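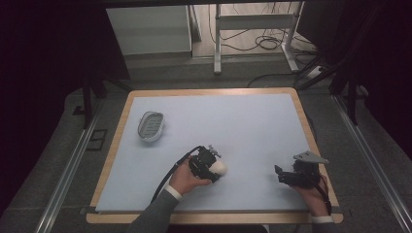

Soap and small baskets: Drekville workshop opens its tables again in April

The craft rooms in Ruchti Street, Drekville, will open again in April after a winter break, the association Fercombe has announced. The first course is for people who want to make soap at home and to pack it nicely as a present. It takes place every Monday evening, for 5 weeks.

The rooms were closed because the old heating had to be changed. In the same time the floor of the big room got a dark gray carpet, and the work tables were prepared with blue-gray sheets. The sheets protect the wood below and are easy to take away and wash after the lesson. Only the light wooden border of the table stays free around them.

Participants will learn to form the soap by hand into round pieces, to let it dry and to choose a suitable dish or small basket for it. Fercombe recommends a basket with slats or small openings, so that the air can come to the soap also from below. A piece which lies in water becomes soft very fast and is finished after a short time. For presents, a light color is preferred by most people — it goes well with every bathroom.

The melting of the soap is done in the kitchen next door, and only with one of the teachers present. In the big room the participants do the quiet part of the work, such as forming, smoothing and packing. Children can come together with an adult, but they should be old enough to sit at a table for one hour and a half.

The demand is high. Last year, 672 people visited a course in the Drekville rooms, and the soap evenings were full before the other ones. The repair of the heating was paid with a grant of 2,000 dollars from the Prernel Fund and with 1,000 dollars that came together at the autumn market. Fercombe hopes to buy new shelves for drying as well, but this must wait until summer.

Registration is possible at the desk in Ruchti Street in the afternoon, from three to six o'clock. Material is included in the price. Participants should bring an apron and, if they have one, a small dish or basket from home. Finished soaps stay on the shelf for drying and can be picked up at the last meeting — please write your name on the paper below.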